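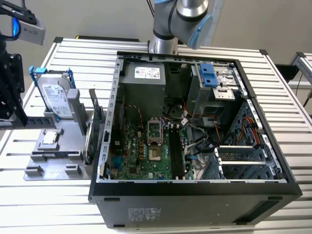 # Window Graphics and Direct Mail for a Small Retailer: A Comparison at Kragh Hardware, Gadthorpe

Submitted by Jaime Antunes
Business Communication Program, Ravorach College
2022-03-08

## 1. Purpose of the Project

The purpose of this project was to compare two forms of local advertising available to a small retailer with a limited budget. The first was a set of printed vinyl graphics applied to the front windows of the store. The second was a single mailing of postcards to households nearby. Both pieces carried the same offer, the same colors and the same wording, so that any difference in response could be linked as closely as possible to the form of advertising used.

The client was Kragh Hardware, a family-owned store on the main shopping street in Gadthorpe. The store had not advertised in print for several years and relied on repeat customers. Management wished to promote its key cutting and blade sharpening counter, which many shoppers did not know existed.

## 2. Background

Printed signs remain a common choice for independent stores. A window graphic is paid for once and stays in view until it is removed. A postcard reaches people who may never walk past the store, but it is usually seen only one time. The course readings on retail promotion treat the two as serving different ends: the sign speaks to people who are already close to a purchase, while the mailing is intended to bring them to the area.

Smaller businesses often have to choose between them. The store manager described this as the main reason for agreeing to take part, as the yearly budget would not normally cover both.

## 3. Method

### 3.1 Design

One master layout was prepared and then adapted to each format. The headline read "Keys Cut, Blades Sharpened, While You Shop." It was set in a plain, heavy typeface in dark blue on a pale yellow background. An early version used a script typeface and a photograph of a workbench. Both were dropped after the manager viewed a paper proof from across the street and could not read the second line.

Printing was carried out by Vestullow, a sign and print shop in Gadthorpe. The shop supplied three window panels and 2,000 postcards. Its staff also advised on file preparation. The first files submitted had no bleed on the left and right sides, and the dark blue had been saved as a screen color, which would have printed closer to purple. Corrected files were accepted two working days later.

### 3.2 Placement and Timing

The window panels were installed in July and remained in place through the end of the project. The postcards were delivered in the same month, after the panels had been on display for 15 days. This gap was intended to give a short period in which only the window graphics could have influenced customers.

Each format carried its own code word. Customers who mentioned the word at the counter received a free key ring. Counter staff wrote the code word on the back of the sales slip, and the slips were collected at closing time.

### 3.3 Interviews

Short interviews were held with customers at the service counter. Participation was voluntary and no names were recorded. In all, 37 customers agreed to answer. They were asked how they had learned of the service, whether they had visited the store before, and whether they could recall any words or colors from the advertising.

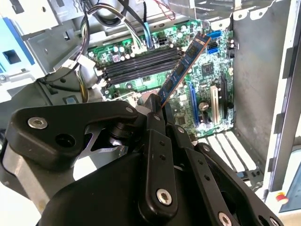

Interviews were conducted in the late morning and late afternoon, when the counter was staffed by two employees and service would not be delayed. Customers who had come in only to pick up an order were not approached.

## 4. Findings

### 4.1 Response by Format

The window code word appeared on more sales slips than the postcard code word. The difference was clear during the first part of the period, when the postcards had not yet been delivered, and it narrowed afterward. In the week following delivery the postcard word was the more common of the two. It then fell off quickly, and by the end of the project it was rarely heard.

### 4.2 Type of Customer

Customers who mentioned the window graphics were mostly people who already shopped on the street. Several said they had passed the store many times without knowing that keys were cut there. Customers who brought in the postcard were more likely to be visiting for the first time, and more of them bought other goods on the same visit.

### 4.3 Recall

Most customers interviewed remembered the yellow background. Fewer remembered the headline in full, although the words "Keys Cut" were repeated correctly in the majority of interviews. The key ring offer was not well remembered by those who had seen only the window, where it was printed at the bottom of the last panel – below the eye level of an adult standing on the sidewalk.

## 5. Limitations

The record of code words depended on counter staff, who were sometimes too busy to ask. Slips from one Saturday-style sale event, when temporary staff worked the counter, carried no code words at all and were left out. The project also covered a single store and a single offer. No attempt was made to measure sales over a longer period.

## 6. Recommendations to the Client

1. Keep the window panels in place and replace them when the color begins to fade.
2. Move the offer line to the upper half of the panel in any future version.
3. Reserve postcards for a new service or a seasonal event, and mail them to streets outside the immediate shopping area.
4. Ask Vestullow to hold the corrected print files, so that a reprint does not require new artwork.

## 7. Acknowledgments

The author thanks the management and counter staff of Kragh Hardware for their cooperation, and the production staff at Vestullow for their advice on materials and file setup. Copies of the interview form and the final artwork are held by the program office at Ravorach College and may be viewed on request.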